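The Tidy Bench

Aiguo Peng had sold my sister a water softener once, so I went up to Nistitz on the Monday with my mind more or less made up.

The letter said the Briltivach clip would end loose cable in small workshops. It would pay for itself inside 17 weeks. It had been tried on a bench at Ashworth, under working conditions, and anybody with an interest was welcome to come and look. I had an interest. Cuver had given me 3000 pounds to spend on fitting out the new rooms and a form to fill in afterwards saying why I had spent it, and I have filled in enough of those forms to know which box they read.

"You'll want tea first," said Aiguo Peng at the door.

I said I'd want to see the bench first. He looked put out. I think the tea was part of it.

It was a blue-green bench, the colour they used to paint school swimming baths, with lights over it that left white smears on the top wherever you stood. Down the middle ran a length of aluminium rail. He put his hand flat on the bench next to it, the way a man does beside a car he hopes you'll buy.

"Well," he said. "There."
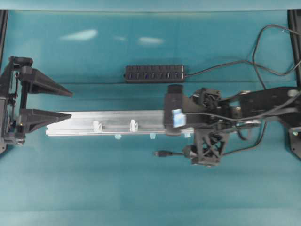

The rail at Ashworth, with two of the clips on it.

I bent down. They were small and white and made of plastic. I have a drawer at home with things like that in it, and I couldn't tell you what a single one of them is for.

"Is that it?"

"That's the clip, yes. You press it on wherever you need it and the cable goes through. No screws."

"There's no cable going through these."

"Those two are spare," he said, after a moment.

I wrote down "spare". He watched me write it. He had a way of talking to your pen.

Shuzhen Jia came in then with a mug in each hand and gave me one without asking. She ran the bench, and as far as I could make out she had never invited anybody to see it. She had on a grey cardigan with the cuffs turned back, and she stood a little apart from Peng, as people stand at a bus stop with a neighbour they've had words with.

"Has he done the bit about 93 per cent?" she said.

"I was coming to it," said Peng.

"Ninety-three per cent of what?" I asked.

It was of faults. Ninety-three per cent of bench faults, he told me, came down to a cable being where it shouldn't. I asked who had counted them. He said it was well known in the trade. I asked which trade, and he said he'd send me something in writing, and Shuzhen Jia drank her tea.

We went round to the side. I'll be fair to the man — there was a white clamp there that had a proper hold on the rail, and I put my thumb against it and pushed and it stayed where it was. I asked whether that was a Briltivach.

"It's very much in the spirit of one," said Peng.

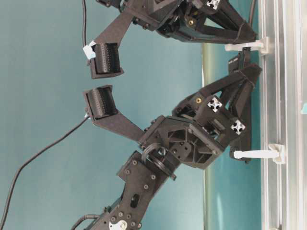 The clamp that wasn't a Briltivach.

"I made that," said Shuzhen Jia. "Before he came."

She said it without any heat. I asked her how long she had had the clips and she said since August. I asked how many she'd started with and she said 13.

"And where are the other 11?"

Peng said that in a working environment there was always a certain amount of movement. Shuzhen Jia opened a drawer, looked in it, and shut it again. I never saw what was inside. I have thought about it since, more than it deserves.

What I wanted, I told them, was to see one cable held up by one clip. I didn't think it was a lot to ask. My train was at ten past four and I'd have been glad to catch it with a clear conscience either way. Peng said of course, of course, and led me to where the USB hub stood. He did it with his arm out, like someone showing you to a table by the window.

"High traffic," he said. "Things in and out of here all day. And look how it's held! You won't see that plug wandering off."

It was neatly held, I couldn't quarrel with that. The plug pointed straight down beside the upright and looked as if it would go on doing so for years. I put my glasses on.

"That's a zip tie," I said.

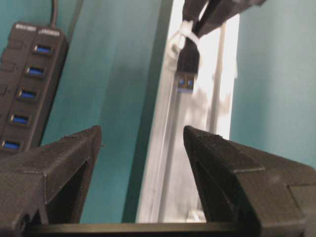
High traffic, according to Mr Peng.

He leaned in beside me and looked for rather a long time. You'd have thought it had been put there overnight by a rival.

"As a temporary measure," he began.

"It's a good zip tie," said Shuzhen Jia. "They come in bags."

I asked what they cost, and she told me, and I wrote it down and underlined it. Peng went off to find the letter with the guarantee in it. We heard him opening cupboards in the passage, one after another, and I had the feeling he didn't know the building as well as he'd let on.

"Does it work at all?" I asked her while he was gone. "The clip. Anywhere?"

She thought about it properly, which I liked her for. Then she took me along to the far rail and pointed. There was a network cable there, black, plug end uppermost, and near it on the rail a white clip sticking out sideways with nothing to do.

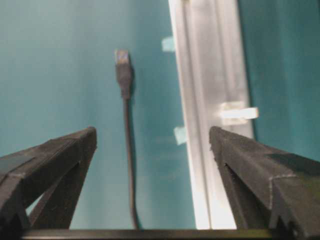
"It held that one for a bit," she said. "It was quite good. I was quite pleased."

"And then?"

"Then I needed the cable."

She shrugged. I asked whether she'd put it back afterwards and she gave me the look my mother used to give to people who asked if she ironed tea towels.

Peng came back without the letter. He said he would post it. He offered me ten clips at half price, then ten clips at no price, and I'm ashamed to say I took them, since they were in my hand before I had thought of a reason to say no.

On the form I put: two bags of ties, and one clamp, to be made by Mrs Jia if she's willing. Cuver wrote back asking what I had against innovation. The ten clips are in the drawer at home. I used one in the spring to keep a packet of rice shut, and it came off.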